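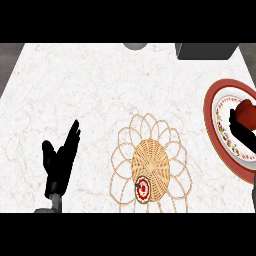 Search our products
Enter keyword or item code

Pludari Stone Care Set for marble and other soft stone

27/08/2020
By Selina Schwaiger

The Pludari set is made for people who have real marble in the kitchen and want to use the kitchen. It contains a daily cleaner, a sealer, a poultice powder for old stains, two cloths and a flat plastic spatula. We have sold it in our shop for some years now under item code 548, and this page replaces the older leaflet, which had the wrong drying time for the sealer. If you still have the leaflet in a drawer, please throw it away.

What is in the box

Daily cleaner, 400 ml, ready to use, with spray head
Arna sealer, 400 ml, water based
Poultice powder in a tub with a screw lid
Cloths, cotton, one white and one grey
Spatula
Instruction card in English and French

The refill without cloths and spatula has item code 547. The bottles are the same size in both, so you do not lose anything if you already own the cloths. Please look at the code when you order by telephone, because the two numbers are easily confused and we have sent the wrong one more than once.

Which stone it is for

Marble, limestone, travertine and onyx. All of these are calcite stones and they react with acid. Lemon juice, vinegar, tomato, wine and many bathroom cleaners will leave a dull mark, even on a top that was sealed last week. The sealer slows down oil and coloured liquids so that you have time to wipe. It does not make the surface acid-proof, and no sealer of this type does. Customers ask this every month, so I prefer to write it clearly here.

For granite the set can be used too, but it is more than you need. The daily cleaner alone is enough, and many dense dark granites will not take the sealer at all. It stays on top as a grey film and you must rub it off again. For engineered quartz please use only the cleaner. For concrete we have a different product from Moradi, which is thicker and has a satin finish.

Before you begin

Make a water test. Put a spoonful of plain water on the stone in a place where you do not cook, and wait ten minutes. If the stone becomes darker under the water, it is thirsty and should be sealed. If the water stands as a drop and the colour stays the same, your old sealer is still working and you can leave it for now. The dark spot will dry out by itself, sometimes only by the next morning.

Try also every product first in a small corner, for example behind the kettle. Pale marbles are usually without problem. Green and red marbles can be more difficult – some green ones are not true marble and behave quite differently.

Daily cleaning

Spray the cleaner thinly and wipe with the damp white cloth, then dry with the grey one. It has no perfume and a neutral pH. The drying is the step which most people leave out, and then they write to us about streaks. In areas with hard water the streaks are lime from the tap and have nothing to do with the cleaner.

Crumbs and sugar should be brushed away first, as they can scratch a polished top. A honed top does not show scratches so much, but it shows fingerprints of oil, mostly near the stove.

Sealing

1. Clean the top and let it dry overnight. Windows open if possible.
2. Shake the Arna bottle. Pour a little on the white cloth and spread it in a thin, even coat. Work in areas as large as your arm can reach.
3. Leave it for ten minutes. It must not dry on the stone. If it begins to look sticky, add a few drops of sealer and it will become soft again.
4. Rub off everything that is left with the dry grey cloth.
5. Wait 2 hours and repeat. The old leaflet said half an hour, and this was too short.
6. Do not put water on the top until the next day. Full hardness comes after three days.

A kitchen top in normal use needs this once a year. I do mine in February, when we do not have many guests and the heating keeps the room dry. Around the sink you can do it more often.

Removing old stains

Mix the poultice powder with cold water until it is like peanut butter. Put it on the stain as thick as your finger, a little over the border of the stain, and cover with kitchen film. Make some small holes in the film. After one day take off the film and let the paste dry completely, then lift it with the spatula. Do not use a metal knife.

Oil stains often need two or three rounds. Coffee and tea go faster. Rust is the hardest of all and the powder is not made for it – please send us a photograph before you try something from the hardware store, because most rust removers contain acid. Dull marks from lemon or vinegar are not stains. The polish itself is damaged there, and a poultice cannot bring it back. Small marks can be polished by hand with a paste, large ones are work for a stone mason.

After the poultice the stone in this place has no sealer any more, so seal it again.

Storage and safety

Keep the bottles above freezing. A sealer that was frozen looks like thin yogurt and cannot be saved. Unopened it keeps for two years, opened for one. Wear gloves with the sealer and keep children and pets away until the top is dry. It is safe for surfaces where food is prepared after it has hardened fully, but I would still use a cutting board, also for the sake of your knives.

Delivery

We send from our warehouse within three working days. In the cold months we hold back parcels to the northern regions when strong frost is forecast, and we write you an e-mail if this happens. The parcel carries the name Sondotix, which is our shipping partner, so please do not refuse it at the door.

Returns are possible as long as the bottles are sealed. If only the spray head is broken, we send you a new one in an envelope and you keep the rest.

Questions about colour change, unknown stone or very old tops you can send to the shop with a photograph taken in daylight. Please write also whether the top is polished or honed, and what was used on it before.

2 comments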